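Ticket 897 - Stock sheet export drops rows
Opened by: Hala Kassab
Assigned to: Behrouz Shahbazi
Product: Vurico inventory, web version
Priority: normal

The February stock sheet has 161 items on screen. When I export it to CSV I only get 83. No error message. Same result in two browsers.
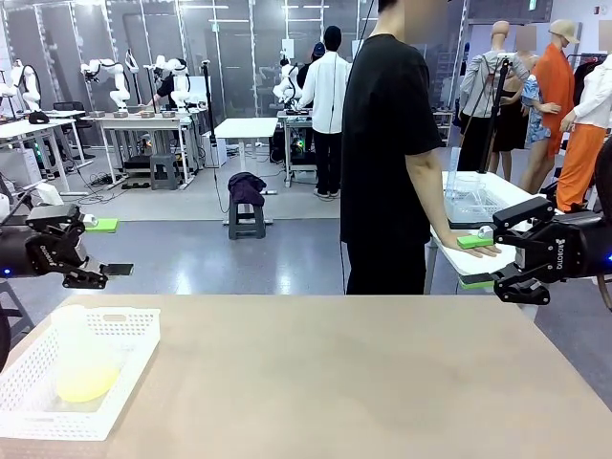
Tried so far: logged out and in, cleared the cache, exported as a different user (Preben's login). No change. The PDF export is complete - it's only the CSV.

Behrouz Shahbazi, Tuesday, March 10, 2020
Can you open the CSV in a plain text editor and tell me the last item listed?
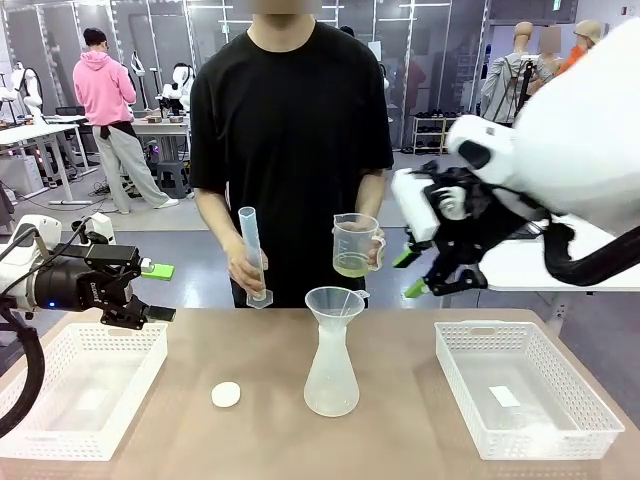
Hala Kassab
Last line is a storage bin, and the description stops at an inch mark. Everything after it is missing.

Behrouz Shahbazi
That's the cause. The export treats the inch mark as an opening quote and never finds the closing one. Please change it to "in." and export again.

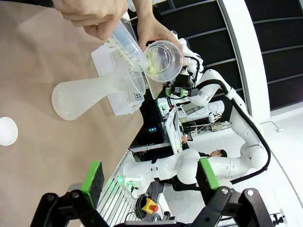
Hala Kassab
Changed it on that item and 2 others further down. All 161 rows are there now. Can the catalogue warn us when someone types one?

Behrouz Shahbazi
Logged as a separate request. Closing this one.

Status: resolved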